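Home | Syllabus | Handouts | Labs | Contact
Search this site Go
January
Notes by Edit Borbély

Week 4: The slip that the log called a success

Last time we left the Selholm folding trials at the point where everybody was pleased with them, and I promised you the less cheerful half of the story. Please have your lab notebooks handy, as I will be asking you to mark up the log excerpt from Monday.

The task is garment folding with hand-held grippers: pinch the cloth, lift, carry it over, let go. The Kirnus controller decides that a grasp is good when the fingers stop closing before they reach their fully shut position. With a cup or a box this works beautifully. With cloth it is a much shakier idea, and I would like you to look at the fingers for a moment before you read on.
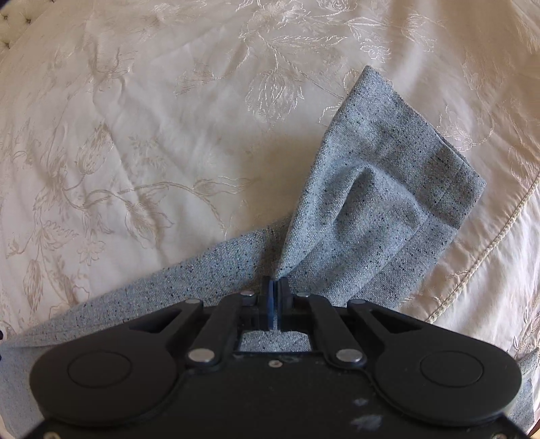 Fig. 1. Fingers closed on a pinched fold, with the hem standing up above them.

A single layer of fabric is so thin that "closed on cloth" and "closed on nothing" give nearly the same reading. In the run we are studying, the log holds 1695 grasp attempts, and 897 of them were marked good. When Paul went back through the good ones by hand, he found 48 in which the garment had slid out during the lift and the controller carried on folding thin air — quite happily, poor thing, with no fault raised at all.

A silent fault is worse than a loud one, and I do hope you will carry that thought into your own projects. A loud fault stops the arm. A silent one passes bad data down the line, and the Arell planner downstream believed every word of it.

Now compare a smaller pinch, where the cloth is drawn into a tight pucker.

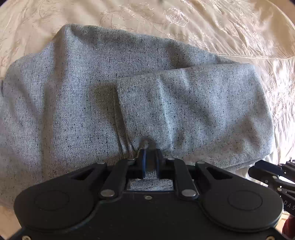 Fig. 2. Small tuft held between the blue pads; note the creases spreading from the grasp point.

Creases like these tell you that the cloth is bunched at the fingers, but they can't tell you how well it will hold under load — for that we need a second check after the lift begins.

For next time: write half a page on where you would put that check, and what the arm should do when it fails. Bring your sketches, even the messy ones!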